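Jan 7, 2023

I watched Gurnerthorpe again over the break and I'm even more in love with it than I was in October, so here come my notes, in whatever order they fall out.

If you missed it (and most people did, it played on 49 screens and was gone in two weeks), it's a superhero movie set in a fishing town of the same name, somewhere cold, where it rains in almost every shot. The hero is called Pedach. He can hold his breath for hours and he can push water around with his hands, and for the first half of the movie he mostly uses this to unclog drains. I am not kidding! There's a whole scene where he clears a storm drain behind the bakery and the baker pays him in rolls, and I'd put it up against any airport fight you care to name.

What I love is how small it stays. The villain, Saven, doesn't want to end the world. She wants the harbor. She used to work there, she knows where every pump and valve is, and she has a grudge that makes complete sense the moment she explains it. The movie gives her a long speech on a wet staircase and then has the good sense to let Pedach just stand there afterward, looking like a guy who has lost an argument. My whole row went quiet.

I'd been bracing for the usual last act, the beam in the sky and the gray crowd of things to punch. We do get a big finish, with the sea wall going and up to 1,000 gallons of water hanging over the main street like a ceiling (the movie tells us the number, Pedach is very proud of it). But the camera stays down with the people under it, looking up. You hear dripping. Somebody's dog won't stop barking. I gripped the armrest so hard my hand hurt on the drive home.
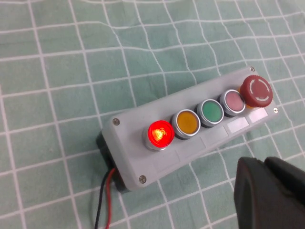 Do you need to read the comics before you see it?

I hadn't read a single page the first time and followed everything just fine. The movie drops you into the town with Pedach already grown up and already a little tired of being useful, and the backstory comes out in bits of conversation. There's one joke about a yellow raincoat that only readers will catch, and it goes by in a second.

I have read them now, though, all 8 issues, and they're a treat in a completely different way. The drawings are scratchy and dark, the lettering is tiny, and the whole thing is much funnier than I expected. Issue five is nearly wordless. Pedach walks along the bottom of the harbor for twenty pages, finds a bicycle, and walks back. The movie folds that into about a minute of the opening, with the titles running over it, and I do wish they'd let it go longer.

The biggest change is Esteban. In the comic he's Pedach's landlord and shows up twice to complain about the damp. In the movie he's an old friend, a retired diver with a bad knee, and he gets the best lines in the script by a mile. I've seen readers grumble about it online, and I get it, the landlord stuff is very funny on the page. But the kitchen scene, where he makes soup and tells Pedach about the night the boats didn't come back? That one's only in the movie, and it's the reason I bought a ticket the second time.

Some things I'm less wild about. The music gets pushy whenever Saven walks in, as if we might forget she's trouble. The middle sags a bit around the town meeting. And the costume, when it finally arrives, looks like a wetsuit somebody drew on with a marker, although it does grow on you, and the zipper gag is great.

Still! I came out of this one wanting to talk to strangers in the parking lot. It's been a long time since a cape movie did that to me (there's no cape, but you know what I mean). The collected edition of the comic runs 232 pages, and my library had it on the shelf, so try yours before you spend any money.

I'm going to reread issue five tonight. If you've seen the movie and you have a theory about who's standing on the pier in the very last shot, please leave it in the comments. I say it's the baker.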